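The shop in Wumden had two windows and one good outlet. She had rented it since October, 268 a month with heat, and most of what she owned was now on the shelves along the back wall.

She built the robot twice. The first time was out of parts. The second time was on the computer, because the first one had put a dent in the door.

The model of the room had taken her longer than the model of the robot. She had put in the wood around the windows and the pinkish floor, and she had put in the little white plate on the wall. Her brother asked why a robot would care about a wall plate. She said it wouldn't. She was tired of looking at a gray box, and she was going to be looking at it every night until spring.

The job was simple to say. Somebody at Rillard, the repair place on the corner, had told her that if a machine could hold a small part against a screen unit and keep it there without shoving, he would pay for one. He fixed screens all day and his thumbs hurt. She went home and wrote that on a card and taped it over the bench.

The left arm was fine. It had been fine since the first week. The right arm was the trouble. She had bought its wrist secondhand from a man in Iturra who was closing his garage, and in the real shop it pulled a little to one side. She had copied the pull into the model so that she would have to solve it there too.

Run 546 started a little after nine at night. She set the kettle on and sat down with her coat still on.

"Is it the same program?" her brother asked. He had come by to borrow the drill and had not left.

"Same program. I changed one number."

"Up or down?"

"Down."

He pulled the other stool over. The fan in the computer got louder. She had 52 lines of notes from the night before and she read them again while the room loaded, then put the notebook under her elbow so she would stop reading it.

"Purar did this with a clamp," he said. Purar was the kit company he liked. He had built a coffee grinder from one of their kits and it had worked for almost a year.

"A clamp doesn't have to find the edge."

"I'm only saying."

The arms came up. She saved a view, and then she saved another one from the same run, and she opened them side by side and leaned in until her nose was nearly on the glass.

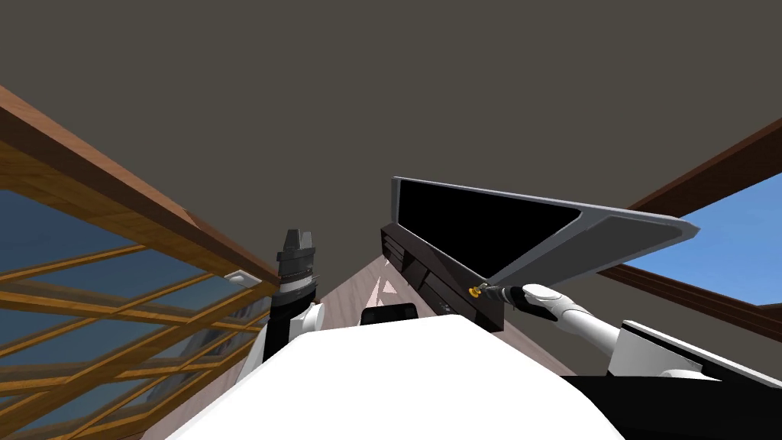
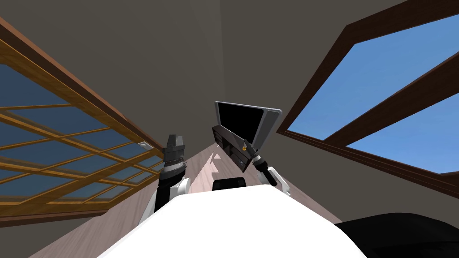 *Two saved views from the shop model, with the small gold or yellow piece at the tip of the right arm.*

"It's touching," her brother said.

"It's touching in both."

"So is that good?"

She wrote down the run number and the number she had changed. Then she got up, since the kettle had been boiling for a while, and found two cups that were clean enough.

"Ask me after I try it on the real one," she said. "And bring the drill back before you go home. I need it for the door."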